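Startseite | Texte | Anleitungen | Stille Tage | Kontakt

Eine kurze Geschichte langsam lesen: so mache ich es

Ich werde immer wieder gefragt, wie man mit einer Weisheitsgeschichte betet oder meditiert, ohne dass man nach fünf Minuten die Einkaufsliste im Kopf hat. Also, die Einkaufsliste kommt trotzdem! Gelernt habe ich das Ganze bei den stillen Tagen in Hodencombe, und seitdem habe ich es mir ziemlich zurechtgebogen.

Schritt 1: Eine kurze Geschichte aussuchen
Wirklich kurz. Wüstenväter, Chassidim, Sufis, ein Gleichnis aus den Evangelien - alles geht, solange es auf eine halbe Seite passt. Ich schreibe sie mir mit der Hand ab (dauert, macht aber schon ruhig).

Schritt 2: Zweimal laut lesen
Beim ersten Mal einfach durch. Beim zweiten Mal bleibst du stehen, wo etwas hakt. Bei mir ist das oft ein ganz unscheinbares Wort, »wieder« zum Beispiel oder »allein«. Das unterstreichst du.

Schritt 3: Den Platz wechseln
Such dir eine Figur aus, am besten die, die du nicht leiden kannst, und erzähl die Geschichte von ihr aus. Ich war wochenlang der ältere Bruder aus dem Gleichnis vom verlorenen Sohn und habe furchtbar geschimpft - tat gut! Vier, fünf Sätze reichen.

Schritt 4: Still sein
Heft zu, Augen zu, Hände in den Schoß. Wenn die Gedanken weglaufen, sag innerlich dein unterstrichenes Wort und atme weiter. Im März habe ich das jeden Morgen vor dem Frühstück gemacht, mal länger, mal nur ganz kurz.
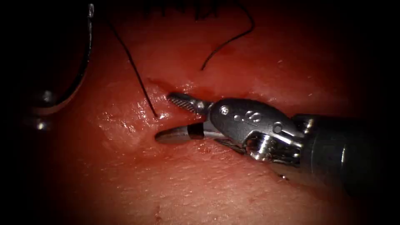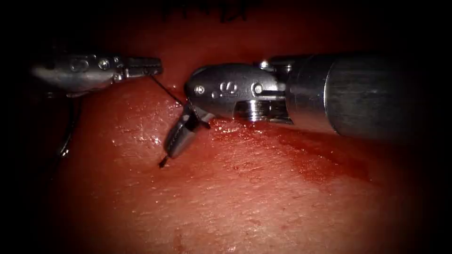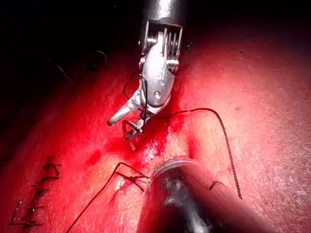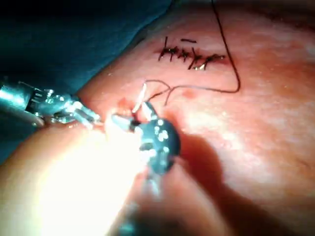
Schritt 5: Einen Satz aufschreiben
Nur einen, mit Datum. Keine Deutung und keine guten Vorsätze. Nach ein paar Wochen blätterst du zurück und liest die Sätze hintereinander weg. Wer mag, nimmt danach dieselbe Geschichte noch einmal und schaut, ob ein anderes Wort hakt.

Kontakt | © Textwerkstatt Pladar | Stand: 28. Oktober 2025 | Nach oben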